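Category: Work & Money

The Second Life of the Office Computer

By Leopold Strebel
January 2024

The storeroom at Nundlow is kept cold on purpose. Ylva Sjöberg wears a fleece vest at her desk and keeps a second one on a hook for visitors. Behind her, desktop computers are stacked on steel shelves, each with a strip of masking tape that gives the month it came in and the name of the office that sent it.

Most came from ordinary places. A dental group moved to laptops. A county records office closed a branch. Domex, a regional flooring distributor, replaced every machine in its sales department in June and sent the old ones over in a single truck.

"They weren't broken," Sjöberg said. "They were on a list, and the date on the list came up."

That list is known in the trade as a refresh cycle. A company buys its computers in a batch, writes down their value over a set number of years and replaces them together. It makes the accounting simple. It also means that a machine used for email and spreadsheets leaves the building at the same time as one that has been worked hard all day.

Nundlow buys retired office desktops by the pallet, tests them and sells what it can. The business has been running for nine years out of a former furniture warehouse. It handled 33 pallets last year, up from 21 the year before. Sjöberg expects the number to rise again as more companies put off buying new equipment and start looking at used.

The price of a working machine depends on a few things. Age matters most. Memory and storage come next, and they are easy to change. The processor matters too, but many buyers don't ask about it. A finished desktop from Nundlow sells for some 200 dollars, with a keyboard and mouse.

Business desktops hold up well in this market. They were made in large runs, so parts from one will often fit another, and the service manuals are easy to find. A home computer with a fancier case can be harder to sell, Sjöberg said, and much harder to fix. 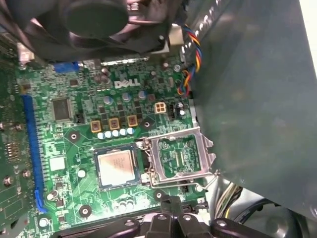
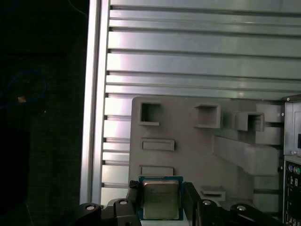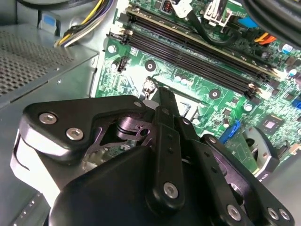
Office desktops are worth more when their parts can be reused. First picture: a Dell motherboard with the socket plate raised.

Not everything gets sold whole. A computer with a bad power supply may still have a good board. A good board may need a processor from a machine with a cracked case. Sjöberg's staff keep a running sheet of what is on hand, and on slow afternoons they match one column against the other.

Sockets are the usual trouble spot. The pins are thin, and a chip set down crooked can bend them. A board with bent pins is often not worth the hour it takes to straighten them, so it goes in the bin for metal recovery. Sjöberg said she would rather lose a processor than a board.

Hard drives are handled separately. Sellers want proof that their files are gone, and Nundlow gives them a signed sheet listing each drive by serial number. Drives that can't be wiped are drilled. The drill press sits by itself in a side room with a lock on the door. Domex asked to send someone to watch, and did.

The buyers are a mixed group. Eide, a chain of driving schools, uses the machines for its written practice tests. Fondusico, a small music publisher, bought two and came back a month later for six more. A good many go to families who want something for homework that doesn't need to leave the house.

Returns run low, according to Sjöberg, and most have nothing to do with the hardware. People forget the password they set. They plug the monitor into the wrong port. One customer sent back a machine because it was quieter than the old one and he thought it wasn't running.

The larger worry is software. Each new operating system drops support for some older processors, and a computer that works well can lose much of its value in a week. Sjöberg has 40 machines on a back shelf that fall on the wrong side of the current cutoff. She has been loading a free operating system on them and selling them at a discount. They move slowly.

She has also begun turning down some loads. Freight costs the same for a pallet of good computers as for a pallet of old ones, and she now asks for a model list before she sends a truck. Some sellers don't have one. In those cases she drives out and looks for herself, with a flashlight and a screwdriver in her coat pocket.

At the end of January she was due at a closed insurance office two hours north. The seller had told her there were desktops in the basement but couldn't say how many, or whether the basement had stayed dry.

More in Work & Money
What a Used Copier Really Costs
The Warehouse That Sells Only Chairs
Renting Out the Back Half of the Shop
Why Small Firms Still Keep Paper Files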